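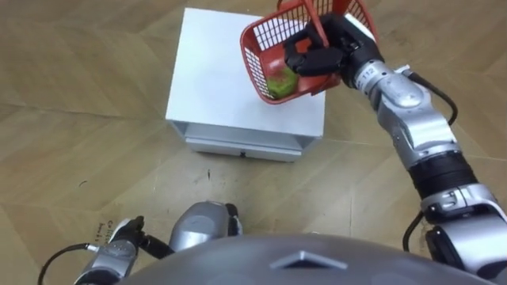 29 Aug 2019

Up too late again. Choir stuff all evening, Crabtree hall, boiling in there even with both doors open. We ran the 1593 piece twice and the altos lost it at bar 49 both times — me included. Need to mark my breaths in pencil tonite, not tomorrow.

Bus home 30 minutes late. Ate toast standing up.

October concert still has no second half. I want the Tramitz songs, probly get outvoted. Must call the dentist, and find my black shoes before the weekend.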